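Speaker notes - Planning the budget for a two-arm bench
Users' day, Wollari hall, second slot after coffee

Slide 1. Hello and why I'm here

Say good morning, check the microphone at the back. Get a show of hands: who has a purchase request sitting with finance right now? (Usually plenty!)

I love this part of the job. People think the fun starts when the crate arrives, but I get just as much joy out of a good spreadsheet. Our bench for the Sengar project is what I'll talk from, mistakes and all.

Slide 2. Start with the task

Our first request was one line long: two arms, please. It came straight back. The second one began with the parts we wanted to bring together and worked outwards - fingers first, then wrists, then arms, then the table. Much better! It was 13 pages and it went through.

Ask the room: can you describe your task without naming a machine? Pause here. Let them try it on a neighbour.

Slide 3. The bench at work

Leave both up while I talk. Don't rush.

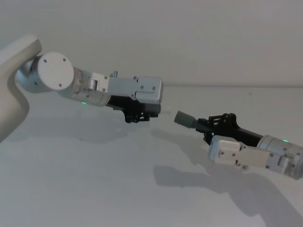 Two arms over a plain white table, in both of these.

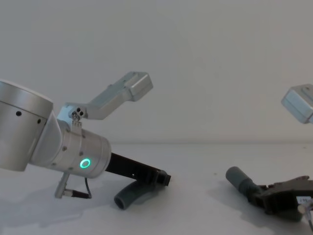 Slide 4. What we forgot

Say this one slowly, people write it down.

Fingers wear. We had put in for one set per gripper and nothing spare. Budget for spares in the first year, not the second.

Cables. Ours came to 314 pounds once we had the right lengths, and there was no line for it anywhere.

The table itself. Get a quote for something heavy and flat, and measure the doorway before you sign (I am blushing as I say this).

Training days. Omitberg quoted for them separately, Wandotov folded them into the price, so the two totals looked miles apart when they were really quite close. Put both quotes into the same layout before you compare them.

Slide 5. Timing

Delivery was 14 weeks for us. If your money has to be spent by a certain date, count backwards from there and then add the time your own purchasing office needs. Anyone hoping to order before the December shutdown should have their quotes in hand already.

Slide 6. The small pot

My favourite slide! Ask for a small pot with no item against it. Ours was over 2,000 pounds and I had to argue for it twice. It paid for brackets, a better lamp and a second try at the finger shape - all things we couldn't have named at the start.

If short of time, skip the lamp story.

Slide 7. Questions

Likely ones: lease or buy? (We bought, but ask me about the Wandotov lease terms.) One arm first, then a second? Fine if your task allows it, only get the price for the second in writing.

Blank copies of the spreadsheet are on the table by the door. Remind them to take one.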